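Drindell Evening Classes, Household Textiles
Handout for week 3: Why knits lose their shape

Welcome back, everyone, and thank you for all the good questions last time! Tonight we stay with knits, and I'd like us to take our time over it, as they really are a world apart from the woven cloth we began with.

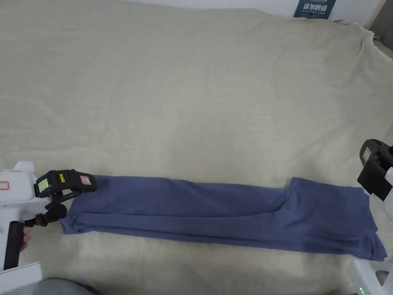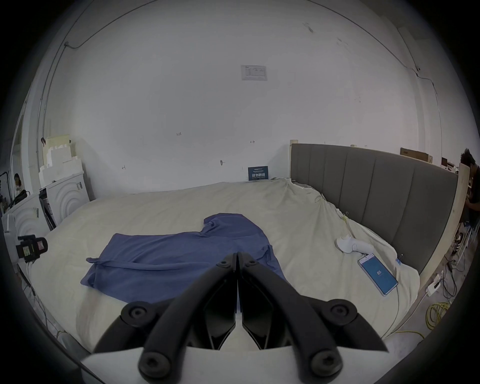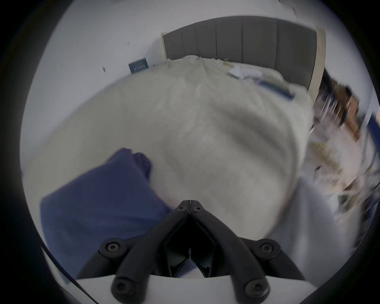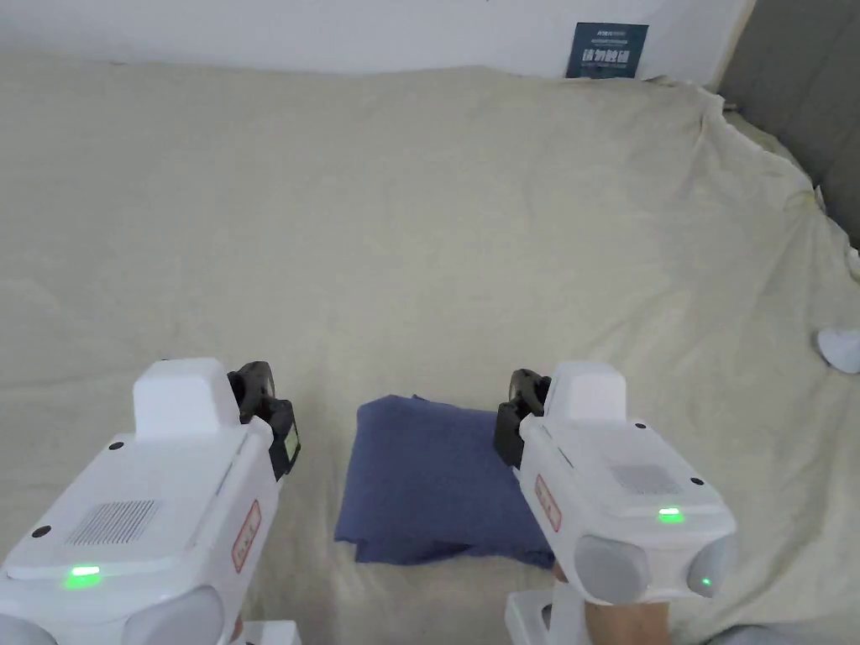 Surely a heavy sweater is fine on a hanger if the hanger is padded, one reader of last November's handout wrote to me, and I do understand the hope. Padding spreads the load at the shoulders, but the loops lower down still carry the weight and slowly lengthen.

A knit is one long yarn pulled through itself, loop after loop, so it gives in every direction (lovely to wear, a little trying to store). Our Lockwood practice swatch is 97 percent cotton and 3 percent elastane, and that small share of stretch fiber does a great deal to pull the loops back.

For next week, please measure your swatch before and after washing, and bring both numbers.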